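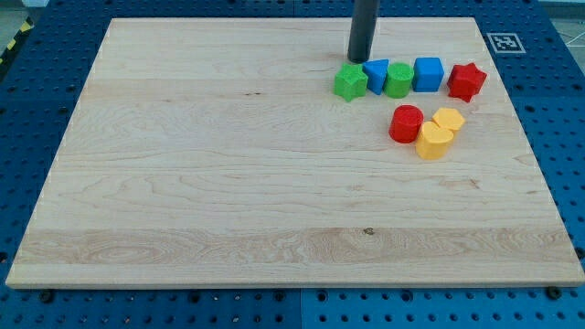
The case for the loose block

Shape sorters are usually sold as a box with holes in the lid. The blocks are treated as consumables for the box: they go in, the lid comes off, they go in again. My argument is that the box is the least useful component of the set, and that most households and playrooms would get more use from the blocks alone, placed on a plain flat board.

Consider what the lid does. Each hole accepts one profile. A star goes through the star hole or it stays out. The feedback is immediate and binary, and it works well for a child who is learning that a block has an orientation. Once that is learned, the lid has nothing further to teach. In our house that point arrived well before the set showed any wear. The box was then used as a bucket, a hat and a step, and was a poor step.

Loose blocks have no such limit. A set with two stars in different colours, one green and one red, already contains a problem the lid cannot pose. Do the two stars belong together, or does the green star belong with the green cylinder? Both answers are correct under different rules. A child can sort by shape, change the rule, and sort by colour without any piece of equipment being altered. The lid recognises profile only. It will take a red star and a green star through the same hole and has no means of separating them.

The surface matters more than it is given credit for. Carpet is unsuitable. Cylinders tip, stars lean on their points, and a row will not stay a row. A bare table is better, but the edge is shared with cups and elbows. I recommend a solid timber board with square-cut edges and no rim. Pale maple is a good choice. Saturated colours separate clearly from it, and the grain gives the eye something to follow without forming a pattern that competes with the blocks. Small knots are harmless if the face is sanded flush. Glued-up planks are fine, provided the joints are level when a fingernail is dragged across them.

Size is the specification people get wrong. The board should be far larger than the group of blocks requires. If the blocks fill it, the child can only rearrange them. If most of it is clear, the child can make a second group at a distance, and distance is how a young child writes down a category. A tray the size of a dinner plate removes that option. I tried two of the small lipped trays sold under the Pevilia name and gave both away.

On the blocks themselves, I have a mild preference for plastic with a matte or slightly rough face. Gloss slides. It also reflects the ceiling light, so that a blue face can read as white from where a seated child looks at it. The Skivusska set we bought first was lacquered and attractive, and it skated off every surface we owned. The Sinum set that replaced it is plainer and stays where it is put.

The usual objection is that loose blocks get lost. They do. Our replacement set went short by one triangle in October and the triangle has not been recovered. But a sorter with a missing block has a hole that can never be filled, and the child will point this out daily. A loose group with a missing block is a slightly smaller group. The loss is easier to absorb.

A second objection is that without the box there is no task. I think this confuses a task with a finish line. A row of blocks near the back of a board, with a few more gathered in front of it, is an arrangement with rules that can be asked about. Ask what goes next. Move one piece and ask what changed. These exercises need an adult for the first few minutes, and I accept that the box does not. For a parent who needs both hands for the dishes, that is a fair reason to keep the lid.

For everyone else, my suggestion is modest. Put the box in a cupboard for a month. Set the board on a table at the child's elbow height, put the blocks toward one corner, and leave the rest clear. If the box is asked for, return it. Ours has been holding clothes pegs in the laundry since the spring.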